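6. Setting up the shared hall

This section covers the furniture, the tableware and the power supply for the ground-floor hall. Read it once all the way through before moving anything. Section 7 deals with the upper level and section 8 with clearing away at the end of the day.

6.1 Before you start

You will need a soft cloth, a bucket of warm water, the Prurkico furniture pads (one bag of 33) and the key to the store cupboard. Two people are needed for steps 3 and 4.

Caution: do not wear loose scarves or open shoes while lifting. The floor is dark and small items left on it are easy to miss.

6.2 Placing the furniture

1. Sweep the floor, then mop it. Let it dry fully.

2. Fit a pad under each leg of every chair and of the table with slender legs. Press for a slow count of ten.

3. Carry the round table to the centre of the hall. Lift it by the base and not by the rim of the top, as the top is held by one central fixing and will work loose.

4. Stand the tall shelf unit against the partition wall. Its back should touch the wall along the full height. If it rocks, turn the front feet until it stops, then check again after loading.

5. Put out the chairs. The small blue chair is for low work only – it is not a step.

6. Place the slender-legged table to the side, clear of the way through to the back wall.

Note: leave at least 500 mm clear between the shelf unit and the nearest chair. People reach in from the front and some of them will be wearing a pack on their back, so they need more room to turn than you might expect.

6.3 Loading the shelf unit

7. Start at the bottom with the heaviest items. Anything in the Prendergast boxes goes on the lowest shelf, label outwards.

8. Fill the middle shelves with things in daily use. Keep the front edge of each shelf free so that items can be put back without pushing others along.

9. Leave the top shelf for light, soft items.

Caution: do not climb on the unit. Use the Trotadora steps from the store cupboard and put them back afterwards.

6.4 Tableware and small items

10. Wipe the top of the round table and dry it.

11. Set out a container and a dish on the table. Any colours will do, but use ones that stand out against the white top.

12. Cups and flat boxes may be kept on the ledge. Stand them side by side and never stack them, as the ledge is narrow.

13. Replace anything chipped. Spares are in the Mirkar crate.

6.5 Power

14. Lay the power strip on the floor and switch it off before plugging anything in.

15. Run the cables by the shortest way that does not go under a chair leg. Take up spare length in a loop, no tighter than a dinner plate.

Caution: cables on the floor are a trip hazard. Tell everyone who comes in where they run. Never pull a plug out by its cable.

16. Switch on and check each socket.

If a socket is dead, or the strip feels warm after roughly an hour, switch it off at the wall and tell Elsie Hollis in the site office. Do not open the strip.
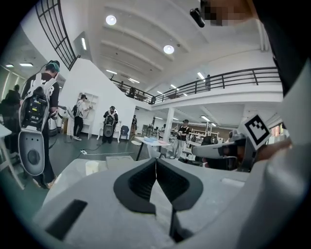
Fig. 6.1 The hall in use, with the round table at the centre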